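I finally learned to sew on a sleeve, and it only took most of the winter

My aunt had a sewing machine that lived under a quilted cover in the back bedroom, and when she moved to the smaller place on Cotgate last year, it came to me along with two cookie tins of thread and a bag of zippers still in their paper. I put it on the floor of the hall closet and felt guilty every time I got the vacuum out. Then in January the lining of my good coat gave way under the arm, right where I shove my hand in when I'm running for the bus, and I thought, well, there's a machine in the closet.

So I signed up for the Tuesday evening mending class above the Mathias dry cleaners. There are 7 of us, which is about all the room will hold once the ironing boards are up, and the radiator clanks so loudly that you have to wait for it to finish before you ask anything. Our teacher is Suleiman Bashir, who did alterations for years and has the most patient hands I have ever watched. He doesn't take your work away from you and fix it (I kept hoping he would!). He just stands there and says "again, but slower," and goes off to look at somebody else's hem.

The first two weeks were only seams. Straight ones, then curved ones, then straight ones again because mine had wandered. I used up a whole old bedsheet that way. By the third week I had stopped holding my breath while the needle was going, and my shoulders came down from around my ears, and I began to enjoy the sound of it – that steady little chatter, with the rain going on outside.

Then came jackets and coats, and I was right back at the beginning. A jacket is a bulky, stubborn thing to work on. Half of it wants to slide off the table while you're trying to pin the other half, and the sleeves get everywhere. I learned to lay the whole garment out flat before touching a pin, smooth down what could be smoothed, and have a good long look at how it was put together in the first place.

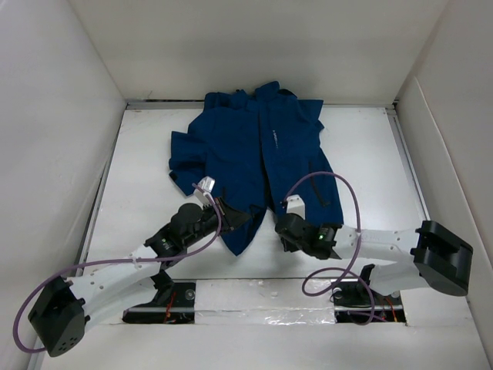
Do you have to take the whole lining out to fix a tear under the arm?

Usually you can leave it in. Turn the coat inside out through the sleeve, pin the torn edges back together, and close them by hand with small slip stitches, leaving a bit of ease so it doesn't pull the next time you reach up.

I wish I had known that before I unpicked mine from collar to hem. It took me an entire Sunday and part of an audiobook, and then I had a lining in one hand and a coat in the other and no clear memory of which way they had been joined. Suleiman looked at it for a while and said it would be good practice, and so it was, in the way that carrying groceries up four flights is good exercise.

I did get it back together. The left sleeve twists a tiny bit when I bend my elbow, but the coat is warm and my hand goes where it's supposed to go. My aunt wants to see it when I come over. She also wants her zippers back.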